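Harawira Comics Index: Villain Deaths and Returns

Release 2, dated 25/01/2022
Maintained by Glenys Ruawai and Shota Kudo

Summary

The index records the deaths and later returns of villains in superhero comics from 4 publishers. It holds 1,196 entries, each tied to a single printed issue. Plot endings are given in full, and readers who avoid spoilers should consult the title list only. 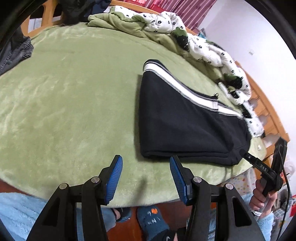
Fields

character: name as first printed
issue_out: issue in which the death occurs
issue_back: issue of return, left blank if none
method: clone, magic, time travel, faked death or unexplained
checked_by: initials of the second reader

Clones are entered under the original character. Dreams, alternate worlds and reprints are excluded.

Checking

Every entry was read by two people. Lindsay Treloar settled 80 disputed cases, most of them faked deaths in the Plokwood titles. The Savel annuals remain incomplete and will be added in November.
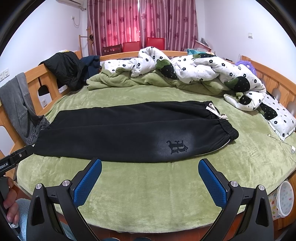

Black sweatpants with a white drawstring, on a light-green blanket.

Use

The index may be copied for study and fan reference with credit to the maintainers. It contains no artwork or dialogue from the comics. Corrections should name the issue and page and be addressed to Aileen Cabrera.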